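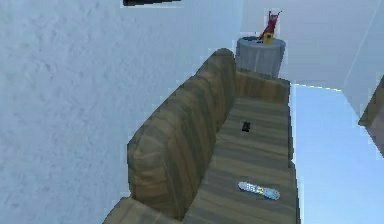
Folie 1: Sofa mit gestreiftem Bezug, Computerdarstellung

Lesezeit: 2 Minuten

Sprechtext zum Vortrag »Einbruchsprävention im Revierbereich Wilwood«

Sehr geehrte Damen und Herren,

im Namen der Präventionsstelle begrüße ich Sie zur Informationsveranstaltung für Hausverwaltungen und Eigentümergemeinschaften.

(Folie 2) Im vergangenen Berichtsjahr wurden im Revierbereich 170 Wohnungseinbrüche angezeigt. Die Versuche sind darin enthalten. Schwerpunkte waren die Ortsteile Flinutside und Trastuvside, der Höchststand wurde im November erreicht.

(Folie 3) Bevorzugte Angriffspunkte sind Terrassentüren, Kellerfenster und Wohnungseingangstüren ohne Mehrfachverriegelung. Gekippte Fenster gelten im Sinne dieser Beratung als offene Fenster. Hier bitte auf das Merkblatt am Ausgang verweisen.

(Folie 4) Die Beratungsstelle führte im selben Zeitraum 3.122 Gespräche, überwiegend telefonisch. Ein Termin vor Ort dauert in der Regel länger und ist für Mieter wie Eigentümer kostenfrei. Die Wartezeit beträgt derzeit 18 Werktage.

(Pause, Rückfragen zur Statistik zulassen)

(Folie 5) Im Schadensfall gilt: Räume nicht betreten, nichts verändern, Notruf wählen. Eine Liste der entwendeten Gegenstände ist der Sachbearbeitung möglichst innerhalb von 15 Tagen nachzureichen.

(Folie 6) Fragen zum Versicherungsschutz beantwortet diese Dienststelle nicht. Anmeldungen zur Beratung nimmt die Geschäftsstelle bis 16 Uhr entgegen.

Ich danke Ihnen für Ihre Aufmerksamkeit.

Weitere Beiträge
Fahrraddiebstahl am Bahnhof Wilwood: Hinweise zur Codierung
Betrug am Telefon: Sprechstunde in Trastuvside
Neue Öffnungszeiten der Wache Yazıcı-Platz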